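Old trade letters go on show in Lastcombe

A small display about the overland trade between Europe and Asia opens at the Lastcombe museum on Saturday. It is built around letters of the Delaunay house, a family of merchants who bought pepper and silk from middlemen and sold them in the northern ports.

The museum holds 1,301 pages of these letters. Of them, 1,095 are now copied and translated, and visitors can read them on screens in the main hall. The rest are in poor condition and will take longer.

The letters show how slowly news moved in those centuries. One writer complains that a price he was promised in spring had doubled before his answer arrived – and he still had to pay the toll at three city gates. Another asks his cousin to stop sending grey cloth, as no buyer wants this colour.

The museum received around 600 requests to see the letters before the opening. Entry is free and the doors open at 10 in the morning. The display stays until September. 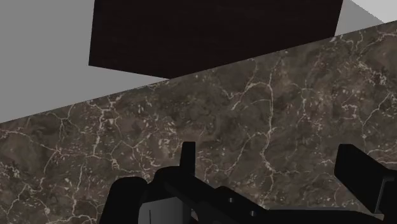 Computer-rendered view with a brown marble-patterned surface.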